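The Pemer gripper kit ships as a flat box of parts, and most of the assembly time goes into the fingers. Each one is a yellow molded part with a grid of square recesses, which keeps weight down, and a ridged black rubber pad screwed or pressed to the inner edge depending on the version ordered. Our review kit was the pressed version. It went onto a Landetti arm in 5 minutes, cable routing excluded.

Payload is listed at 780 grams. We spent most of March on thin, awkward stock, where grip force matters less than pad contact. Folded pieces are the hard case: the load sits off center and the material pushes back against the fingers as it tries to open.

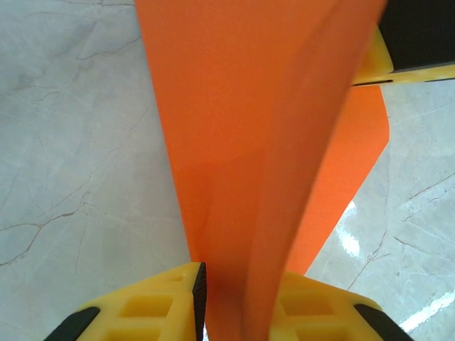 Does the kit need its own controller? The gripper runs from the arm's tool connector, and a separate controller is required only for arms without one.

Over 314 pick cycles with mixed sheet stock, we logged slips mainly on pieces held by a narrow end. Raising the closing force two steps fixed most of them but left marks on softer plastic. Elīna Jõgi, who maintains the Vatasau test cell, prefers the lower setting and a slower lift — a fair trade if cycle time is not critical.

Replacement pads come in pairs. The wrist camera bracket is sold separately, and its cable is too short for the Ashour mount. The kit costs $167 without the bracket.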